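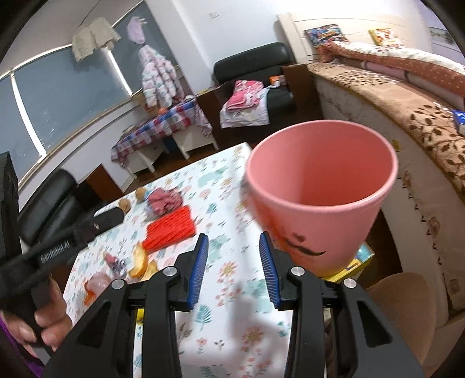 Pink cup between the blue pads, flowered tablecloth station.

Apr 23, 2023

Notes on the tidy-up trial, Flasness site. Writing this mostly for the Brusside crew, who start on the same setup in June and will get the cheerful version from Werkedar before then.

The pitch says collecting grasps by hand with these grippers takes load off the housekeeping staff. So far it has moved the load. Before the trial a person picked up a cup and put it where it goes. Now the same person squeezes a handle, lines up two pads, lifts, sets down, resets the table and does it again. Target is 400 clean pickups per shift. We logged 245 on our best one. I would like to know who came up with 400 and whether they have ever held the thing for an hour.

Cups are fine. The rim gives you something to aim at and the ridges on the pads hold well. Cloth is bad. You pinch one layer, the rest trails, and it pulls whatever is lying next to it across the table. Flat tray is worse, no good edge to get a pad under. 89 of our rejected takes were cloth or tray. Rejected by whom is another matter. The review sheet has a yes/no box and no space for a reason, so people guess what went wrong and then repeat it.

Wrists. Two people on the crew have asked for shorter turns and both are right to. The strap helps a little if it is pulled snug before you start, but the weight still sits out front past your knuckles. I have put everyone on 20 minute turns with a swap, which Werkedar says was never in the plan. It is now.

What bothers me more is the job title question. The staff were told this is "training the system" and that their own work stays as it is. Nobody above me will put that in writing. The Ní Chonaill contract has a line about "adjusted staffing after handover" and I have asked what adjusted means. No answer yet. People can read, and the mood at break is what you would expect.

In fairness: the newer hires like it better than regular rounds, and having a fixed table instead of a hallway cart is easier on the feet. Grip force has been steady all week too, no cracked plastic.

To do:
Check pivot screws on both units, the left one feels loose when it closes.
Ask for a reason column on the review sheet, again.
Get the chair out of the way at the near corner, I keep catching my hip on it.
Send hours to payroll with resets counted as work time. They were left out last time.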